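Ticket 304 – Lot map pin in the wrong place on my Pitovbridge listing
Status: Solved

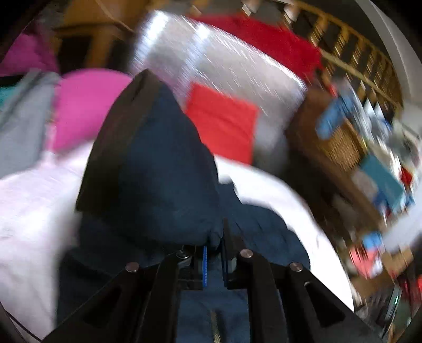 Navy garment on a white surface.

Hi all, hoping somebody can help me out! I put my lot up for sale on Pitovbridge in April (3 acres, wooded, on Balogun Road) and the map pin has never sat right. It shows up on the far side of the creek, so buyers keep driving to the wrong gate and then calling me from my neighbor's driveway. He has been very nice about it so far.

What I've tried:

Dragged the pin by hand and hit Save. Looks great until I reload the page, then it hops right back.

Typed the address in again with the full zip code. Same thing.

Deleted the parcel number and put it back in. Now the pin moved, but it landed roughly 800 feet north, in somebody's hayfield.

Logged in from my sister's laptop in case mine was the trouble. No change.

Update, Sunday, September 21, 2025: Support wrote back and asked which map source I had picked. I didn't know there was a choice! It's under Listing, then Location, then a tiny gray menu at the bottom. Mine was set to Alter, and they had me switch it to Batevow, which has the newer county lot lines. I also had to uncheck "match pin to mailing address" – my mailbox is out on the highway with all the others, so that was messing things up too.

Saved it, logged out, waited the 29 minutes they said it needs, and the pin is on my own gate. The acreage and the photos all stayed put. I still need to fix the driving directions in the write-up, but I can do that part myself. Okay to close this one, thanks!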